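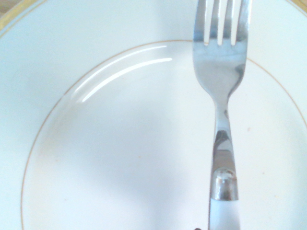
Call for participants: Sodium intake and sleep timing in adults who work rotating shifts

Bassey Research is recruiting adults for a dietary records study conducted at its Treltwood office. The study measures the relation between the hour at which the main meal is eaten, the sodium content of that meal, and sleep onset over the following night. Enrollment opened in May and closes August 7, 2023, or when 156 participants have been assigned, whichever comes first.

Who may apply

Applicants must be between 21 and 60 years of age and must have worked a rotating schedule for the past six months. A rotating schedule is one that includes at least two night shifts in every 14-day period. Fixed night workers are not eligible for this study but may ask to be placed on the Halline contact list for a later one.

Applicants may not take part if they are pregnant, take a prescribed diuretic or sleep medication, or have been told by a doctor to follow a low-sodium diet. Only one person per household can be enrolled.

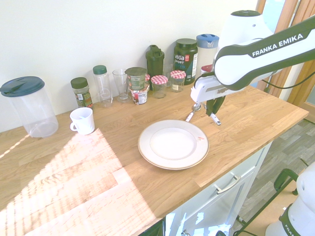
What participants do

The recording period is 21 days. Participants keep their usual diet and are not asked to buy or avoid any food. Each item eaten or drunk is entered in the Halline food log, on paper or by phone, within two hours. Entries should give the product name, the amount, and the time. For home-cooked dishes, list the ingredients by weight where possible - a kitchen scale is supplied on loan.

A Wetell wrist monitor is worn at night and whenever the participant sleeps during the day. It may be removed for bathing and charging.

There are 3 office visits: one before the recording period, one at day 11, and one at the end. Each visit takes 45 minutes and includes blood pressure, weight, and a urine sample. Visits can be booked from 6 a.m. to 8 p.m. to fit around shifts. 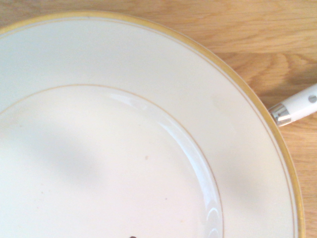

Payment

Participants who complete all visits and at least 18 days of food records receive $240. Those who withdraw early are paid $40 for each visit attended. Travel within the county is repaid at the standard mileage rate - keep parking receipts. The scale and monitor must be returned before final payment is made.

How to apply

Complete the screening form at the Treltwood front desk or request a copy by mail. Quote reference 83 on all letters. Applicants receive a reply within ten working days. Please have a copy of your last two shift schedules ready for the first visit.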